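2020年12月22日 工作间记录

今天把六月那条环岛线路的草稿重新排了一遍。上一版写得太满,第二天从早到晚换了4个停车点,客人真正下车走路的时间加起来还不如坐车的时间长。这一版的目标是减掉两个点,把住宿往北挪一站,其他先不动。

线路名字暂定还叫 Skukero 环线,宣传页上怎么写以后再说。

先记交通。

原来的安排是到达当天就上岛,赶傍晚那班渡船。查了去年存下来的班次表,傍晚那班淡季停开,旺季也只在部分日子有。六月算不算旺季,船公司那边两种说法都给过,邮件里写的是算,电话里说要看排班。在拿到书面班次之前,一律按没有傍晚船来排。也就是说第一晚必须住在码头这一侧。

码头这一侧能接团的住处有两家。Pemby 旅馆房间多,离码头步行可到,早餐开得早,缺点是没有电梯,行李要自己提上楼。另一家在镇子背后,安静,有停车场,但大巴进不去,要在路口换小车。两家都问过,报价差得不多。我倾向 Pemby,行李的事可以跟他们商量,把年纪大的客人排在一层。上次他们答应过一回,不过那回是小团。

车还是用 Stan 车行的。50座的大车不要了,岛上西边那段路会车太难,上回倒车倒了很久才让开。改用小一号的,座位数要等他们回复。如果报名超过一辆车的量,就开2辆,不要再换回大车。两辆车的话导游也要两个,这个成本还没算进去,回头要补。

第二天的顺序改成这样:

早餐后坐头班船。上岛先去灯塔,趁风小。灯塔下面那条步道单程不长,但有一段碎石,说明里要写清楚鞋的要求。上一版只写了“适合步行”,太含糊,有客人穿着皮鞋来。
中午在渔村吃饭。
下午只留酿酒作坊一个点。
傍晚入住,晚饭在住处吃。

拿掉的是旧教堂和羊毛铺。旧教堂其实不错,可是开门要提前约,约了也不一定有人来开,去年吃过闭门羹。羊毛铺拿掉以后大概会有人抱怨没地方买东西,作坊那边有个小卖部,多少能补上。如果第三天早上天气不好出不了海,羊毛铺可以作为备选放回来。

酿酒作坊的接待上限要再确认。他们讲解用的那间屋子不大,去年是分两批进去的,先进去的那批出来以后在院子里干等。今年想改成一批听讲解,一批在院子另一侧看装桶,然后对调。作坊说可以试,要我们提前把人数和饮食禁忌发过去。不喝酒的客人以前给的是果汁,他们今年想换成一种本地的草茶。我没喝过,先记着。

餐食部分。

渔村那家馆子名叫 Pikis,中午供应鱼汤和面包,另有一道素的。素的那道去年临时换过,换成了带奶油的,有位客人不能吃,最后只吃了面包。这次在确认单里把“素食”和“不含奶制品”分成两栏写,让他们逐栏回复。定金按老规矩,出发前付一半,吃完付另一半。

第二晚的住处晚饭开得很晚,对白天走了路的人来说太迟。问能不能提前,回复说厨房可以提前,但要整团一起吃,不能分时段。可以接受,写进行程。

价格。

目前按双人同住计算,单人入住补差价300。这个数是照上一版抄过来的,上一版对应的是岛上另一家旅馆,现在住宿换了,差价要重新核。核完之前宣传页不要登。同事如果在别处看到300这个数,请当作未定。

渡船票要单列,不要再包在“交通”里。去年有客人自己先到了岛上,要求退船票,账目拆不出来,扯了好几封邮件。门票也单列。小费怎么写我还没想好,写“不含”最省事。
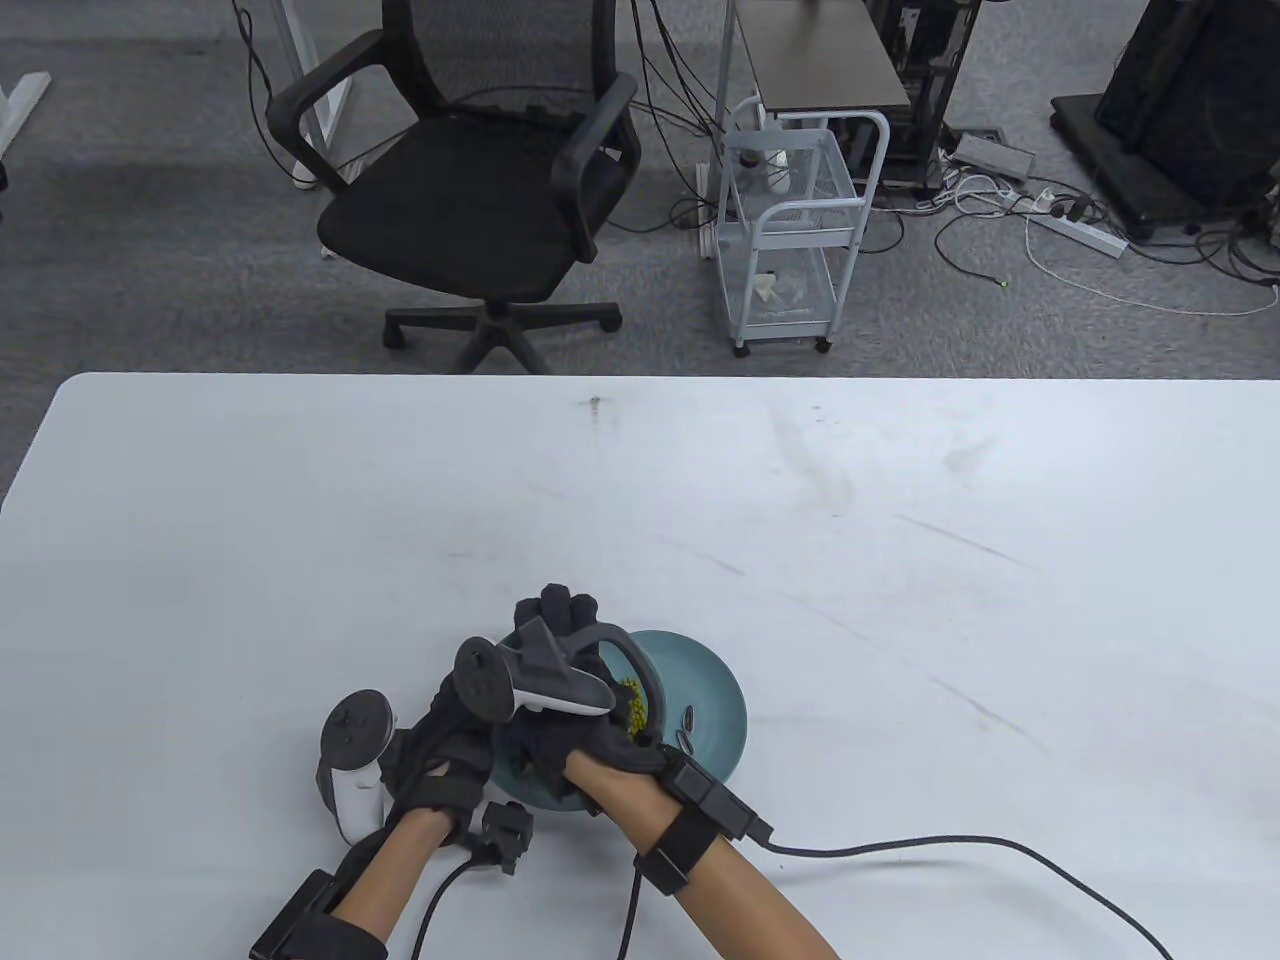
第三天的出海先保留。船家要求的最低人数比去年高,达不到就要补足差额或者取消。取消的话,备选有两个:一是上面说的羊毛铺加旧教堂,二是沿北岸走一段,到废弃的采石场为止。北岸那段我自己走过,路好认,视野开阔,缺点是全程没有厕所,也没有避雨的地方。倾向于一,不过旧教堂的钥匙问题要先解决。

晕船的提示要放在行前须知的前半部分,去年放在最后,看的人少。药不由我们发,只写建议客人自备。

第四天返程。头班船回来以后到火车站之间有一段空当,以前是让客人自由活动,行李放车上。Stan 那边说小车的行李舱锁不严,不建议人都离开。两个办法,要么司机留守,要么把行李先寄到 Pemby 去。后一种多绕一点路,但司机也能吃上饭。先按后一种写。

行前须知还要改的地方:

雨衣,写雨衣,不写雨伞,岛上风大伞没用。
现金,渔村和小卖部不一定能刷卡。
手机信号,西岸基本没有,集合时间要印在纸上发给客人。
退改条款,今年的情况比较特殊,船、住宿、车三家的退改期限都不一样,我们给客人的期限要比三家里最早的那个还早。现在三家只有车行给了书面的。

最后一条最要紧,没有齐全之前不开放报名,只登记意向。登记表里加一栏,问能不能接受改期,改到什么时候为止。

地图的旧版上,灯塔停车场标在了步道的错误一侧,照着走会多绕一圈。原文件我已经改了,打印好的那一叠还没处理,先别往资料袋里装。

待办,不分先后:催船公司书面班次;问车行小车座位数和第二辆的价格;核单人差价;给作坊发人数;问旧教堂的钥匙现在归谁管;确认单改成两栏;两名导游的费用补进成本表。

成本表放在老地方,改过的格子标了黄色,没标的都是上一版的数,用之前先对一下。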